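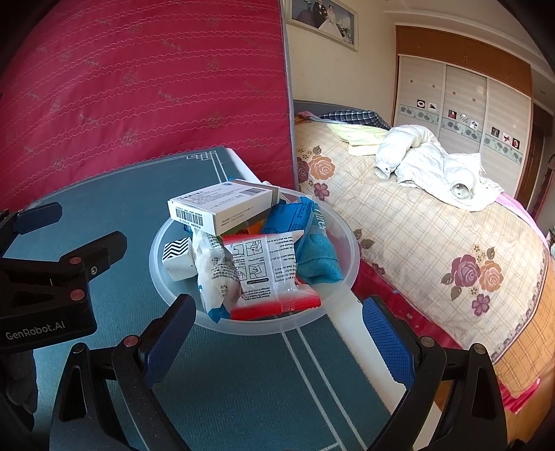 Last updated: October, 4:40 pm
2 min read

Petition audit, Bavolton recall drive. Notebook, sheet check continued.

Picked up at box 33 this morning. The county clerk in Bavolton wants 1,000 valid signatures by the filing deadline, and our count of raw lines is no use to anyone until the duplicates are out. Pulled a batch of 120 lines and matched them by hand against the voter file export. Slow going. The Sumerer precinct sheets are the worst, with street names abbreviated three different ways.

Changed the matching rule after lunch. Old rule: last name plus house number. New rule: last name, house number, birth year. The old one merged parents and grown children at the same address. Reran the first 100 lines under the new rule and split several pairs back out. Keep both output files until the clerk confirms which she accepts.

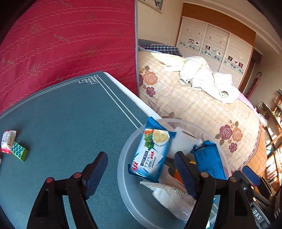
Still no fix for signatures that cross the box line on the Flanamar forms. The scanner crops at the printed border and drops the tail of the last name. Tried widening the crop, but then it picks up the border itself as a pen stroke. Use a plain backing sheet for the next run.

To do: ask for the Xiong Street address list again. Recheck anything marked "moved." Label the rejects folder.

3 comments · 11 shares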